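How to Clean a Pale Wood Tabletop Without Falling for the Product Aisle

I have been told that a light wood table needs a cleaner, a polish, a conditioner and a special mitt. I bought the lot once, from Marquez, and spent 30 dollars making a good table tacky. Most of it went in the trash by November.

What you need: two soft cotton cloths, a bowl of lukewarm water, a drop of mild dish soap. I'm not convinced you even need the soap every time.

1. Dust first, with a dry cloth. Follow the grain. People swear by circles, but I have yet to hear a good argument for them on wood.

2. Check your cloth. Old towels with frayed edges leave more fluff behind than they pick up, and the microfiber ones aren't as lint-free as the package claims.

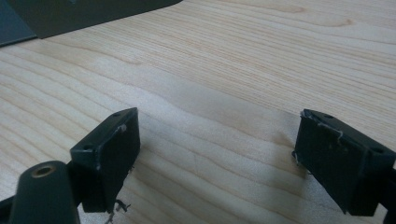
3. Dip the second cloth, wring it out hard, then wring it again. If it leaves a visible trail of water, it's too wet. Work in long strokes from one end to the other.

4. Dry right away. "Air drying" is how you get rings.

5. Look across the surface from a low angle, near a window. A matte finish hides smears from above and shows every one of them from the side.

As for sticky spots, hold a damp cloth on them for 30 seconds before you rub. Skip the scouring pad, whatever the label says about being safe for wood. Try anything new on the underside first.

A reader, Renato Villanueva, wrote to recommend mayonnaise for water marks. I tried it. My table smelled like a sandwich and the mark was still there.

Oil? Maybe, if the table was oiled to begin with. On a lacquered top it just sits there collecting crumbs.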